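Section 4. Operating rules and set-up checks for two-armed service units

4.1 Scope

This section applies to any two-armed unit run under the Polley task controller, whether on the floor or in the Clarnton simulation package. It covers preparation of the work area, head and camera checks, gripper checks, the first approach to a table, and the records to be kept. It does not cover charging or transport, which are dealt with in Section 7.

The rules for simulated runs are the same as those for physical runs unless a step is marked (P) for physical only or (S) for simulated only. Operators who skip a step in simulation tend to skip it later on the floor. Site rules take priority over this manual where they are stricter.

Revision date: 2021-07-07. Replaces the March issue.

4.2 Before starting

1. Confirm that the unit is in Hold and that the status line on the controller reads READY.

2. (P) Walk the work area. Remove cables, loose mats and anything else that could catch the base.

3. (P) Check that the emergency stop on the unit and the one on the pendant both work. Test them separately. Reset the unit after each test.

4. (S) Load the room file and wait until all surfaces have been drawn. A room file that is still loading may show gaps where walls should be.

5. Set the arm speed limit to 200 mm/s. This is the limit for all first approaches. Do not raise it until step 7 of 4.5 has been completed.

6. Set the clearance margin to 300 mm for people and fixed furniture. The margin around the target table is set separately in 4.5.

CAUTION: The clearance margin is measured from the outermost point of the arm, including the fingers. If the grippers are changed, enter the new finger length before moving the arm.

4.3 Head and camera check

The operator works from the head camera for most of the approach. The camera view does not have to be level for the arms to work correctly, but the controller must know the head angle. A view that is steeply tilted with the wrong angle stored will place the table in the wrong position.

1. Open the Head page and read the stored roll and pitch values.

2. Compare them with the live values. They should agree to within one degree.

3. If they do not agree, press Store Live. Do not correct the difference by jogging the head.

4. Check that the target table and both grippers can be seen at the same time. If one gripper is out of view, move the arm, not the head.

5. Check the lower part of the view. The body of the unit will normally block some of it. Any area hidden by the body is treated as occupied, and no path may be planned through it from camera data alone.

Note: Areas with no surface data are drawn in black. Treat a black area as unknown space. It is not free space, and the planner must be set to refuse paths that enter it. The setting is Planner > Unknown > Refuse. On units supplied by Nurnico the default is Allow and has to be changed by hand.

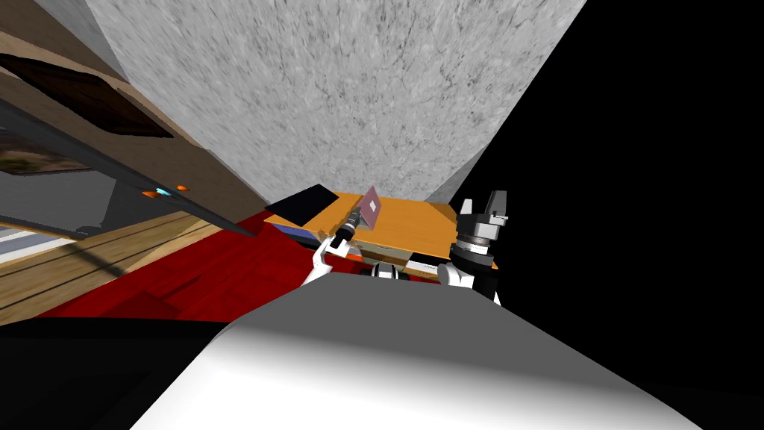 Once the head values have been stored, leave the Head page open until the gripper check is finished. Closing it returns the head to automatic tracking, and the stored values are lost on software versions before 8.

4.4 Gripper check

1. Select the left gripper. Open and close it fully, once, away from the table.

2. Repeat for the right gripper. Do not run both together during the check.

3. Compare the finger position on the screen with the figure on the Gripper page. If they differ, run Calibrate and begin again from step 1.

4. (P) Wipe the finger pads with a dry cloth. Do not use solvent.

5. Decide which arm will do the task and set it as Lead. The arm nearer to the item is normally the better choice. The other arm is set to Park.

A parked arm holds its last position. It does not move out of the way by itself, and it remains a solid object for the planner. If it stands beside the table, make sure it is not in the path the lead arm will take when lifting.

CAUTION: Never leave both arms set to Lead over the same table. The Baumgartner joint drives fitted to current units will stop on contact, but they do not prevent it.

4.5 First approach to a table

1. Mark the table in the controller by selecting its top surface. Mark the surface only, without the items on it.

2. Mark each loose item on the table separately. Thin, flat items lying down are easily merged with the table top. Check that each one has its own outline.

3. Mark any item that overhangs the table edge as Overhang. The controller will then keep the arm from rising underneath it.

4. Mark any item that is standing upright as Unstable, even if it looks firm.

5. Set the table margin to 8 mm for the lead gripper. Leave the parked arm at the value given in 4.2.

6. Start the approach with Step mode on. The arm will stop after each part of the path and wait for the operator. Look at the view at every stop before pressing Continue.

7. When the fingers reach the hover position, press Hold. Read the distance to the item. If it matches the planned value, Step mode may be switched off for the rest of the session.

8. If it does not match, withdraw the arm along the same path. Repeat 4.3 and 4.4 before trying again.

Do not carry on with an approach by eye when the planned and measured distances disagree. Most table strikes recorded at Clarnton began this way - the operator could see the gap on the screen and judged it to be large enough.

4.6 Stopping and faults

Press Hold to pause a movement. Press Stop to cancel it. The emergency stop removes drive power and is to be used whenever a person enters the margin.

Fault 333 means that the stored head angle and the live head angle no longer agree. The arms are locked until it is cleared. Go back to 4.3, step 1. Clearing the fault from the menu without repeating the check is not permitted.

4.7 Records

Enter the following in the run log at the end of each session:

Unit and software version
Room file used (S) or work area (P)
Stored roll and pitch
Lead arm
Items marked Overhang or Unstable
Faults, with the step at which they occurred

Simulated and physical runs are kept in separate logs. A simulated run does not count as the first approach for a physical table, even where the room file was made from the same room.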